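I finally gave up my car in July, and I'm so much happier than I thought I'd be (my knees might disagree). The bus from Istgate takes 4 stops to reach my office.
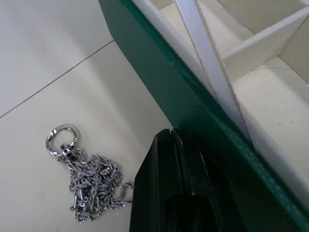
And the money! Insurance alone was 109 dollars a month, plus gas, plus the parking spot on Rodrigues that I never once got on the first try. I do miss late grocery runs — hauling cat litter up the hill is no joke — but I've read two whole novels on the 718 already.
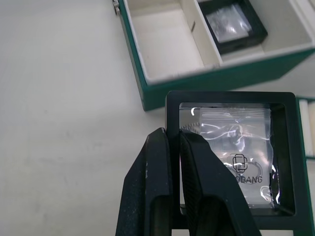 My sister thinks I'll cave by the first snow, and she's told me more than once that her spare key is staying in her own drawer.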